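Notebook, Drirno household bench, 28th November

Table clearing again. I know, I know, we said we'd move on to laundry, but I keep coming back to this one because it's the chore everybody in my family asks me about. My aunt wants to know when the robot will tidy up after snacks and I keep saying soon, and I've been saying soon for a long time now!

So where are we? The plan for this round was to stop feeding the thing neat little blocks and cans and go with real trash, the mixed kind, straight onto a table with a patterned cloth (Urszula's idea, and a mean one, the old detector hated that kind of border). Demos go by hand, with the handheld gripper, pick up one piece, bucket comes over, drop, next. I took the first 8 runs and Gaétan took the rest, and his are smoother than mine, which is annoying.

Notes to self on pieces, before I forget. Cartons are fine. Stiff, light, you can squeeze them pretty much anywhere and they hold. Boxes are fine too as long as you come in across the narrow side. Snack wrappers are a pain, they fold up between the fingers and then you don't know what you've got or how much of it is dangling. Crumpled tissue is worse, you pinch the top and the pile comes apart. I still don't have a good rule for it. Clear plastic, forget it, the depth data goes to pieces. 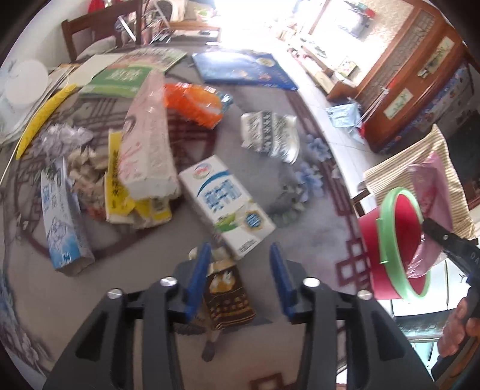 Gaétan thinks I'm grading the wrong thing. Picking up trash is the easy half, he says, and the hard half is knowing what's trash, so a policy that clears everything off a table will throw out somebody's book sooner or later and then it doesn't matter how nice the grasps were. He'd take a slow machine that leaves 2 things behind over a fast one that takes one thing too many.

Fair. I went back and forth with him on that for most of lunch. My side is that people clear tables without thinking and get it wrong too (I have personally thrown out a parking permit), and you forgive them. But yeah, you wouldn't forgive a machine you paid for. We've agreed to label keep/toss on every object in the next batch, and a third pile for "ask." I don't love the third pile. If it asks me about every box I may as well do the table myself.

Timing, for the record: our trained policy from last month needed 17 minutes for a table I can do in 2, and it stopped dead on a tissue. Mieczysław over at the Kastel bench says their shop-floor version, sweeping offcuts into a bin, is much quicker, but offcuts all go in the bin, so of course it is. Nothing to keep! I'd like to borrow their bucket placement code anyway.

To do:
Get up to 2000 demos by the middle of December. Gaétan says dream on.
Trim the ends of my early runs, I dawdle after the drop.
Try the softer fingertips from Wesholm on wrappers and tissue.
Ask Urszula for another cloth, an uglier one if she has it.
Wipe the lens before the next session.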